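Wallet

A wallet is a small flat case, made to be carried in a pocket or a bag, that holds paper money, cards and the odd receipt you swear you'll need. I've been writing these household entries for the Zunville reader's encyclopedia for a while now, and this is the one I get the most mail about (belts come second!), so I've rewritten it from the top.

Types

The bifold folds once down the middle and is what most people I know mean when they say "wallet." A trifold folds twice, holds more, and gets fat in a hurry. Then there's the long wallet, sometimes called a breast wallet, which takes bills without folding them and rides best in a jacket. Card holders are the skinny cousins, just a few slots stitched together, with maybe a center pocket for a folded twenty. I switched to one for a summer and missed my coin pouch the whole time.

Construction

Cut a leather wallet apart, and I have, on a slow Thursday with a dull knife, and you'll find more pieces than you'd guess. There's an outer shell, a lining, a bill compartment and the card slots. The slots are usually stacked so that each one peeks out a little past the one in front, which makes a row of steps along the edge. The Iltow pattern book I learned from has you thin the leather wherever layers overlap, and it's a fussy job, but skip it and the thing won't close flat. Edges can be folded over and stitched ("turned"), or left raw and then painted or rubbed smooth.

Leather and grain

Smooth leather shows every scratch, and plenty of people like it for exactly that. Pebbled leather has a bumpy surface, either the hide's own grain brought up by tumbling or a pattern pressed in with a heated plate. It hides scuffs wonderfully! Black is still the color I see most in the stores. My own is a Villalobos bifold in brown, item 714 in their old catalog, and it has gone nearly the color of coffee along the fold.

Care

Empty it first. Wipe the outside with a soft dry cloth, then open it up and run the cloth along the tops of the slots, where the lint collects. Conditioner goes on thin, a dab the size of a pea for the whole wallet, and I leave mine open on the desk overnight before anything goes back in. Keep it off radiators and out of the sun on the dashboard. New slots are tight and they do loosen up, so please don't stuff two cards in one to hurry things along (I did this, and now a single card slides right out).

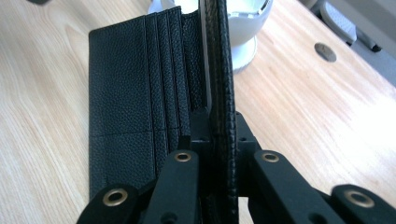
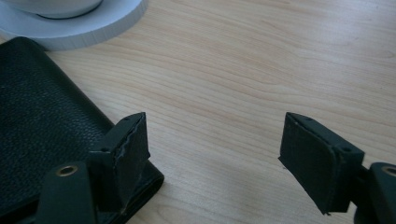
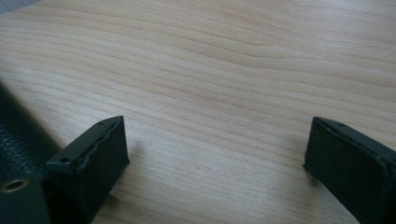
Storage is easy enough. An old wallet you want to keep should lie flat in a drawer with a bit of plain paper folded inside, away from anything damp. I use the paper from shoe boxes.

Repair

Loose stitching is the usual complaint, mostly at the corners of the bill compartment. A cobbler can run a new line through the old holes, and the shop on Gorimwood charged me 14 dollars for it, against the 40 I'd paid for the wallet. Torn linings cost more because the shell has to be opened up. Cracked edge paint you can touch up at home with a toothpick and some patience.

See also: Belt; Coin purse; Key case; Leather, care of.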